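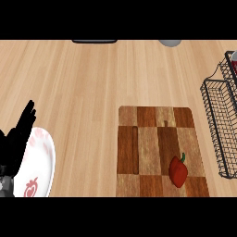 Mach die Simulation erst mal ohne Physikfeinheiten, sonst sitzt du im April noch dran, schrieb mir Gisent, als ich mein Küchenprojekt im Werkstattforum angekündigt hatte. Guter Rat, ich habe ihn nur halb befolgt! Wer die Sache zu Hause nachbauen will (ein normaler Rechner mit ordentlicher Grafikkarte reicht), kommt mit den folgenden Schritten an einem Wochenende ziemlich weit.

1. Tisch und Gegenstände laden
Legt zuerst die Tischplatte an und setzt sie auf Höhe null. Danach kommen die Gegenstände einzeln dazu, jeder mit eigener Kollisionshülle. Für Teller und Schneidbrett genügen einfache Formen, beim Drahtkorb lohnt sich das feinere Netz, sonst bleiben die Finger an unsichtbaren Wänden hängen. Mein Korb hatte am Anfang 3,189 MB, nach dem Ausdünnen waren es 2.

2. Hände anschließen
Jede Hand hängt bei mir an einem eigenen Arm. Startet mit offenen Fingern und lasst die Simulation 1.000 Schritte leer durchlaufen. Zittert dabei etwas, ist die Dämpfung zu klein! Erst wenn alles ruhig steht, gebt ihr die Fernsteuerung frei.

3. Die ersten Griffe
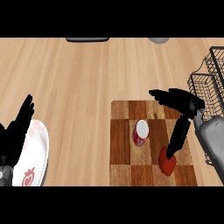 Beim Greifen würde ich immer mit der Reibung anfangen und die Motorkräfte zunächst in Ruhe lassen. Ich habe die Werte in kleinen Stufen erhöht und nach jeder Stufe denselben Griff wiederholt, um die 14 Durchgänge pro Abend, und es macht wirklich Spaß, dabei zuzusehen, wie die Bewegungen sauberer werden. Schaut euch vor allem die Kontaktpunkte an: Wenn wie hier nur ein einzelner langer Finger das rote Stück auf dem Brett berührt, fehlt der Gegendruck. Dann die Hand weiter drehen, bis ein zweiter Finger anliegt, und erst danach schließen. Eine liegende Dose übt man am besten separat, die rollt gern weg.

4. Speichern
Sichert jeden Stand unter neuem Namen, auch die misslungenen. Meine Ordner heißen Tilletti für die Griffe und Godinho für die Armbewegungen, fragt nicht. Als Nächstes nehme ich mir den Korb vor und probiere, ob man von oben hineingreifen kann, ohne am Rand anzustoßen.

Kontakt | © Werkstattseite Flisiline | Nach oben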